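Vadent Members' Forum
Board: Facilities and Shared Space
Topic: Proposed change to the reservation policy for shared work tables
Status: Open for member comment

Flatau_Office
Posted 2/18/25

Members are invited to comment on a proposed change to the reservation policy for the shared work tables on the ground floor. Under the present policy, a table may be reserved for up to 26 hours in a calendar month by any one member organization. Reservations may be made at any time and may be canceled without penalty until the start of the period reserved.

The office has received repeated complaints that tables are reserved well in advance and then left unclaimed. The proposal is as follows. A reservation may be made no more than 14 days ahead. A reservation canceled on the same day will count against the monthly allowance. Three unclaimed reservations in one month will suspend booking rights until the start of the next month. The change would take effect in April.

Comments will be read by the office before a final text is issued. Please keep remarks to the policy itself.

vumel_ops
Reply

Vumel supports the proposal in general terms. Our staff have been unable to obtain a table on short notice for most of the winter, and on several occasions we walked past tables that were marked as reserved and remained unclaimed all morning.

We do ask that the office define "unclaimed." A member who arrives 20 minutes late because of the elevator should not be treated in the same way as a member who does not arrive.

northstair
Reply

I must register an objection. The 14-day limit will fall hardest on small organizations whose clients travel to meet them. We are often asked to confirm a room or a table a month ahead. If we cannot do so, the meeting goes to another building, and in time so will our membership.

The complaint concerns unused reservations. The remedy should address unused reservations and leave the booking window as it stands.

Flatau_Office
Reply

Thank you both. On the question of definition, the office intends to treat a table as unclaimed if no member of the reserving organization has checked in within 30 minutes of the start time. The final text will say so plainly.

On the booking window, the office notes the concern. The limit was suggested because the longest-standing reservations are also the ones most often abandoned. We would consider an exception for meetings with outside guests, provided that the request is made in writing.

For members who have joined recently and have not yet used the ground floor, the tables covered by this policy are the light beige ones. The standing desks upstairs are not affected. 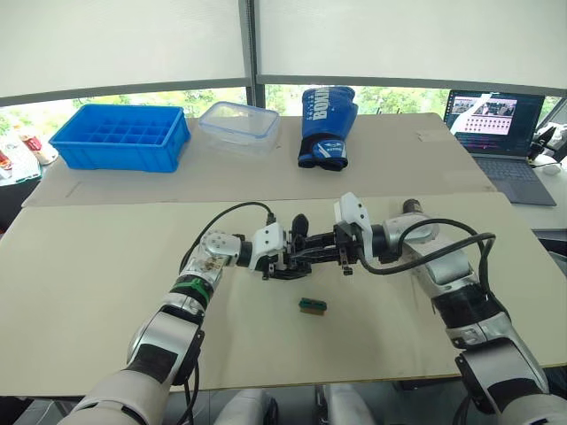

O_Flaithearta_Desk
Reply

Ó Flaithearta would prefer that the exception not require a written request for each meeting. A box to check on the booking form would serve the same purpose and would spare the office a good deal of correspondence. We also wish to ask whether the monthly allowance is to be reviewed. It was set when the membership was much smaller, and it has not been discussed since.

northstair
Reply

A checkbox would be abused within a week. Every reservation would become a meeting with outside guests. If there is to be an exception, it should carry some small burden, and a short written request seems reasonable to me. I say this as the member who would be writing most of them.

vumel_ops
Reply

We disagree with the previous comment. The building operates on trust in nearly every other respect — the kitchen, the mail shelf, the supply closet — and it is not clear why tables should be different. The office can look into a pattern of misuse if one appears.

We second the request for a review of the allowance.

tallow_and_co
Reply

May I ask whether same-day cancellation will count against a member in cases of illness? Ours is a staff of four. When one person is sick, the work for that day is usually put off, and we release the table as a courtesy to others. Under the proposal we would be better served by saying nothing and letting the table sit, at least the first two times. I doubt that is the intention.

Flatau_Office
Reply

That is not the intention, and the point is well taken. The office will revise the clause so that a cancellation made before 9 a.m. does not count against the allowance, whatever the cause.

The allowance itself is outside the present proposal. It will be placed on the list for the next general review, and members will be notified when that review is opened.

The guest exception remains under discussion. Members who have not yet stated a preference between the checkbox and the written request are asked to do so in this thread.

tallow_and_co
Reply

Thank you. The revised clause is acceptable to us. We prefer the checkbox.

northstair
Reply

Written request, for the reasons given. I withdraw my objection to the 14-day limit if the exception is adopted in either form.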